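Sheds & Workshops > General > Rewiring the back shed, is it worth pulling out the old stuff?

mulga_bill_59
Posted 2001-11-14

G'day all, long time reader, not much of a poster. I've got a shed down the back that was put up by the bloke who owned the place before us, and he fancied himself a ham radio man. Left behind a whole wall of cable. Some of it goes to the old mast, some of it goes to a bench that's been gone for years, and a fair bit of it goes nowhere at all as far as I can work out. None of it is mains (the sparky did the power and lights properly in April, all signed off), this is only the speaker wire and aerial leads and the intercom to the house.

What I want is the intercom working so the missus can call me up for tea without walking down in the rain, and a pair of speakers for the cricket. Do I rip the lot out and start fresh, or try and trace what's there? I'm leaning towards tracing because I'm tight with money and I hate waste.

kero_lamp
Rip it out. You'll spend three weekends tracing and then find a mouse has been through the one run you needed. Ask me how I know! New cable costs next to nothing compared to your time.

wattle_and_daub
Disagree with kero. Old blokes who did radio usually did tidy work, it's the handymen you have to watch. Get a tone tracer (Griren do a cheap one, sounds like a sick budgie but it works) and you'll know what's what by lunch. I did our whole place with mine, then lent it to my brother-in-law and that was the last I saw of it.

kero_lamp
"Usually" is doing a lot of work in that sentence mate.

mulga_bill_59
Ha, well his soldering is neat, I'll give him that. His labels less so. There's a strip of masking tape on one bundle that just says 1664 and another one that says 1708, and I've got no idea if those are frequencies or part numbers or what he paid for them. Anyone?

static_sally
Could be kHz, Bill! 1664 and 1708 would both sit up past the top of the AM dial, so if he was into that end of things he might've labelled his aerial leads by what he used them for. Just a guess though. I'd leave the tape on until you've found both ends, whatever you decide. I once peeled off a heap of tape because it looked grotty and regretted it for a month.

On your actual question, I'm somewhere between the two camps. I kept the long runs in my shed because they were buried in conduit and I wasn't digging up the lawn for anyone, and I replaced everything inside the walls. The big thing I learnt was to stick to one colour per job. Blue for the intercom, grey for the speakers, and write it down on the inside of the cupboard door where you can't lose it.
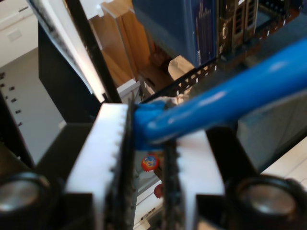
The other thing is leave yourself slack at both ends. I cut mine to length the first time, felt very clever, then moved the bench and had to do two of them over again. A loop tucked up behind the top plate costs you nothing. And if you're buying connectors, the Pomeo ones are all right but the little screws are made of cheese, so go easy with the screwdriver.

wattle_and_daub
Seconding the slack. Also seconding the cheese screws, I've chewed up a few.

kero_lamp
I'll third the cupboard door. Mine's been painted over since, thanks to my better half, but the principle is sound.

tin_roof_trev
What about the intercom itself Bill, what have you got? If it's one of the old Michiels two-wire sets don't bother with anything fancy, they'll run on bell wire. We had one between the house and the dairy when I was a kid and you could hear Mum on it from the far paddock.

mulga_bill_59
It is a Michiels! Cream coloured, weighs as much as a brick. The house end crackles but it does light up. Good to know about the bell wire, I've got half a roll of that somewhere under the Christmas tree box.

static_sally
Crackle is most likely the press-to-talk switch. Squirt of contact cleaner and work it back and forth a bit. Trastik in the blue can is what I use, but don't get it on the speaker cone.

kero_lamp
Or buy a new one.

wattle_and_daub
Kero would bulldoze the shed if you let him.

kero_lamp
I've seen photos of his shed. I'd consider it.

mulga_bill_59
Oi, she's a good shed. Leaks in one corner but so do I. Righto, I'm going to borrow a tracer off a mate at work, keep anything that tests all right, and pull the rest. Still want to know about those numbers if anyone has another theory. Static's AM idea is the best so far but the 1708 lot has speaker plugs on it, so I'm stumped.

tin_roof_trev
Phone extensions? Locker numbers? My old man used to write the cricket scores on everything.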